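Lustley Camera Forum > Metering and Exposure

Highlight clipping with the Trander 35mm adapter

rornavska
Nov 7, 2021
Body meters two thirds of a stop hot with the Trander adapter fitted. Native lenses are fine. Shutter count is 2,830. Is there an offset in the menu?

baptista_k
Custom menu, page 4, exposure fine tune. Set it to minus 4/6 for matrix only. Spot doesn't need it.

gridline
Disagree. Spot is off too on mine, by the same amount. The adapter doesn't report maximum aperture, so every mode is wrong.

baptista_k
Mine was tested in June against a handheld meter, 223 frames. Spot was within a tenth. Which firmware?

gridline
1.2. You?

baptista_k
1.3. That would explain it.

rornavska
Updated to 1.3, offset set for matrix only. Whites on clear plastic under ceiling lights, a tough case for the meter:

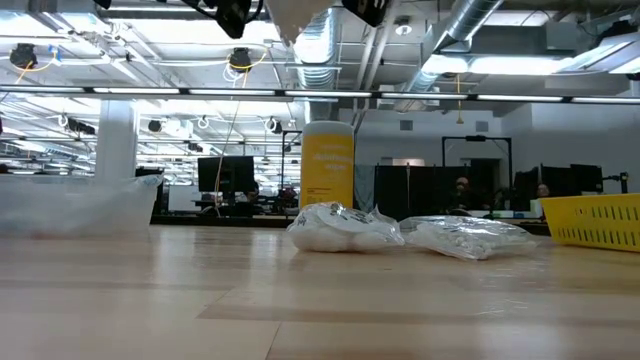 Bagged white items on the wood tabletop, matrix metering.

gridline
One JPEG proves little. Post the raw histogram.

rornavska
Will do when I'm back at the desktop.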